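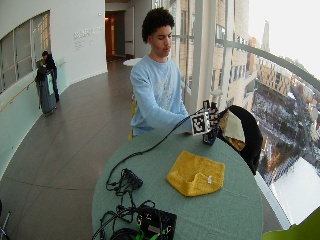

At work at a round table in Nellora. Photo: Indon

Indon opens the second floor of Nellora for small firms and independent workers

BOLTORA, January 2026 – The property company Indon has opened the second floor of Nellora, the former thread mill on the canal side of Boltora, as shared work space. With the new floor, the building now offers 3000 square meters of desks, project rooms and meeting rooms which can be rented by the day, by the month or for a longer period.

The first floor of Nellora was taken into use two years ago. The demand for places was larger than Indon expected, and the waiting list has been closed to new names since last spring. At the end of the year the building had 572 registered members. Many of them are people who work alone or in a firm with two or three employees, and who need an address in the town but not an office of their own for the whole week.

"In the beginning we thought that our members will mostly ask for silence," says Slavica Stan, who is responsible for Nellora at Indon. "They asked for silence, yes, but they asked much more for tables where it is possible to leave the work in the evening and continue in the morning. This we could not offer on the first floor. It was the most common complaint in our member survey, and we have planned the second floor with this complaint in front of us."

The new floor has therefore been divided in a different way than the first one. The long hall on the canal side is kept open, with desks that are booked for a single day. On the street side there are 20 project rooms with a door that can be locked. A project room is rented for at least one month, and the member keeps the same room during the complete period. Between the two parts are the kitchen, the phone booths and a corner for printing and mailing.

The sound conditions have received special attention. The mill was built for machines, with concrete ceilings and high windows, and on the first floor the members could often hear a phone call from the other end of the hall. The interior firm Rantala, which was selected after a call for offers, has now mounted felt panels under the ceiling and heavy curtains between the desk groups. The original columns and the iron window frames were kept. They are protected by the town and it was not permitted to paint them in another color, so the green from the mill period has been repaired by hand where it was missing.

"The building decides a lot for you," says Slavica Stan. "We wanted to move one wall by less than a meter and we waited five months for the answer. The answer was no. Today I think the room is better with the wall where it is, but I did not think so in the fifth month."

The renovation has also included new ventilation for the whole building and a larger elevator, which now stops on every floor. Members on the first floor had to accept noise and dust during a large part of the work, and for this period their monthly fee was reduced. Indon wants to thank them for the patience.

Heating is delivered by the district network, as before. The windows on the canal side have been given an inner pane, and the old radiators were replaced in the hall but kept in the stairway.

Members of the first floor were offered places on the new floor before it was opened to others. Nearly half of the project rooms were rented in this way. The remaining rooms are now available, also for firms that have not been members earlier. Persons who were on the waiting list have received a message with a personal booking code, and the code is valid until the end of April.

The opening hours are the same on both floors. The reception is staffed during the day, and monthly members can enter with their card also in the evening and on weekends. Guests are welcome but must be registered at the reception, and each member can bring guests to the kitchen without extra cost. The largest meeting room has seats for 50 people and can be booked by associations in Boltora in the evening at a lower price. Chairs are included – coffee must be ordered separately, not later than the day before.

The third floor of Nellora is still empty. Indon has not decided about its use. A proposal for workshops with heavier equipment has been discussed with the town, but the floor must first be examined for how much weight it can carry. The company expects to inform about the next step after the summer.

Visits to the second floor

Persons who are interested in a desk or a project room can visit the floor together with a member of the staff. The visit takes half an hour and is booked at the reception or by the form on the Nellora web page. Please use the entrance from the canal side, the street entrance is for deliveries only. Bicycles can be parked in the yard.

About Indon

Indon owns and manages older industrial buildings and rents them to small and medium firms. The company has its office on the ground floor of Nellora in Boltora.

Press contact

Slavica Stan, Indon
Interviews and press visits to Nellora can be arranged through the reception.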